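Whiteboards: How They Work and How to Look After Them
Brornwood Learning Pages, for readers in Years 3 and 4

A whiteboard is a smooth board that can be written on, wiped and written on again. Small whiteboards are used at home and in school for spelling, sums and drawing. Some have a coloured border, and some are held up by a stand.

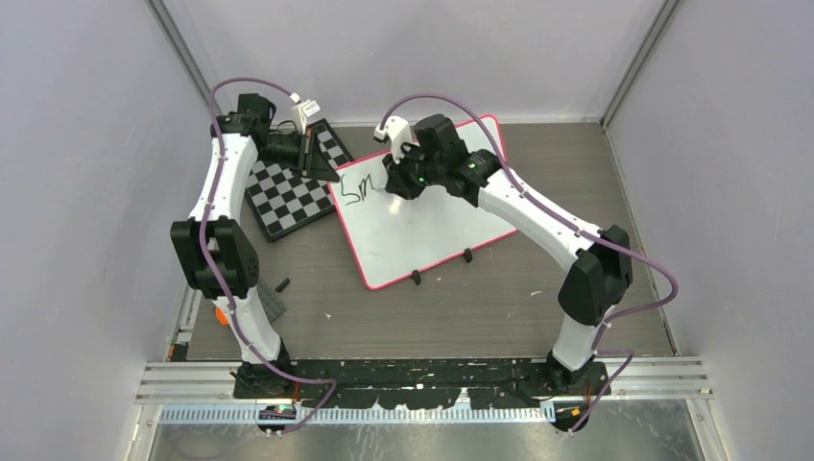

A board and its stand should be used on a flat table.

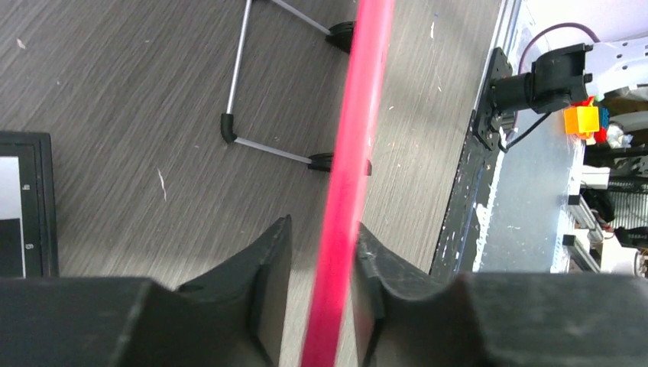
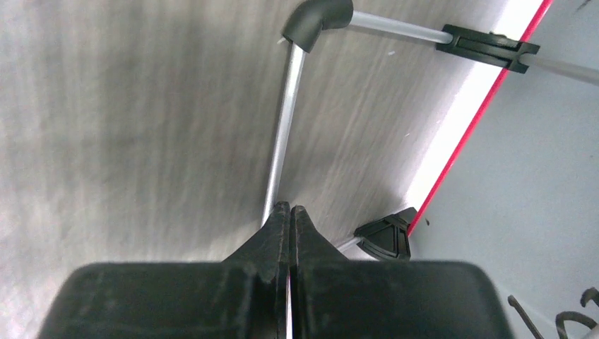
Elik asked whether any pen would do, and whether felt tips would come off if they were rubbed hard enough. They may not. Only a pen marked "dry-wipe" should be used. Its ink contains colour and a slippery substance that stops the colour from gripping the smooth surface. When the liquid part of the ink has dried, the colour stays on top and can be lifted away with a cloth.

Why does paper behave differently?
Paper is full of tiny gaps. Ink soaks into them and stays there. The surface of a whiteboard has very few gaps, so the ink has nowhere to go.

Looking after a board
Put the cap back on the pen until it clicks.
Wait 20 seconds before wiping, so that the ink does not smear.
Wipe from the top to the bottom with a soft, dry cloth.
Ask an adult to help if old marks will not come off.
Keep the board out of strong sunshine.

Words to know
Border: the strip along the edge of something.
Glare: bright light bouncing off a shiny surface. Turning the board a little can make the writing easier to read.

Page last checked February 2020.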